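Choosing Barcode Scanners for a Small Warehouse: Notes on Our Move to Druvitz Handhelds

Posted 01/04/2020 in Warehouse and Stock Control

Readers of this blog will be aware that our stockroom relied for many years on corded scanners connected to two packing benches. The arrangement served its purpose while goods were received at one door and despatched from the same side of the building. When the second aisle of racking was brought into use, staff were required to carry goods to the bench in order to book them in, and then to carry them back again to the shelf. It was decided that the corded units should be replaced with cordless handhelds.

This post records how the choice was made and what was learned during the first period of use. It is offered as a personal account and should not be read as formal purchasing advice.

Three models were considered. The Dusex was the least expensive and the lightest, but its charging contacts are placed on the underside of the grip and must be seated with some care. The Watance offered the longest reading range, which would be of benefit to sites with high racking. Ours is not such a site; the uppermost shelf can be reached from a short step. The Druvitz occupied the middle ground in price and had a cradle which accepts the scanner from either direction. The supplier, Benavides, agreed to lend one of each for two weeks, and the Druvitz was preferred by those who would be using it every day.

An order was placed for 20 units. Of these, 19 are in daily service and one is held in the office as a spare.

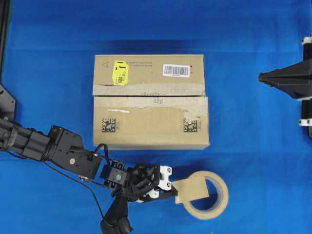 Can a cordless scanner be used if it is out of range of its base?
Most current models will continue to read codes when out of range, provided that batch mode has been switched on. The Druvitz stores each reading in its own memory and sends the records to the base when the connection is restored. Stock levels on the main system will not be correct until this has taken place, and for that reason we ask that scanners be returned to the cradle before any stock report is run.

Setting up

Each scanner is paired with its cradle by reading a code printed on the cradle itself. The process is short, but it should be carried out with one pair at a time. We attempted to pair several together on the first morning and found that two scanners had attached themselves to the same base. The remedy was to reset both and begin again.

The factory settings add a carriage return after each reading. Our stock program expects a tab. The setting is changed by reading a sequence of three codes from the manual, and we have since printed these on a single laminated sheet kept beside the charging shelf. Anyone adopting the same equipment is advised to do likewise, as the manual spreads the codes over separate chapters.

The volume of the confirmation tone may also be altered. The highest level was found to be tiring in an enclosed room, and the middle level has been adopted throughout.

Labels and reading performance

A scanner can only perform as well as the label allows. Prior to the change, our shelf labels were printed on an office laser printer and covered with clear tape. The tape reflected the aiming light and several attempts were often needed. All shelf labels have now been reprinted on matt stock, in a larger size, with a clear margin at each end of the code.

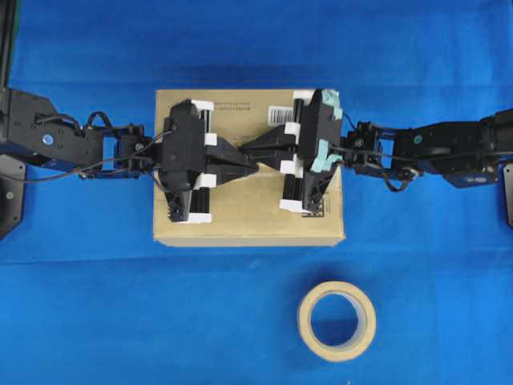
A barcode label on the top of a carton.

Codes on incoming goods remain outside our control. Where a supplier's label is creased or faded, the number is entered by hand and a fresh label is applied before the goods go to the shelf — a small delay at receipt which prevents a longer one at picking.

Batteries

The batteries are removable, and this was a condition of purchase. A full charge has so far lasted a complete shift with some capacity remaining. Scanners are placed in their cradles at the end of the day whether or not the indicator shows 100 per cent. The contacts are wiped with a dry cloth at the start of each month. Solvent cleaners are not used, as the manual warns against them.

Matters outstanding

Two points have yet to be settled. The first is the wrist strap supplied with the units, which is too short to be worn over a winter glove. Benavides has been asked whether a longer version can be obtained. The second is the reading of very small codes on component bags, where the Druvitz is slower than the old corded models. One corded scanner has therefore been kept at the parts counter.

The arrangement will be reviewed in July, when the next full stock count is due. Correspondence from readers who use the Watance at sites with low shelving would be welcome, and may be sent through the contact page.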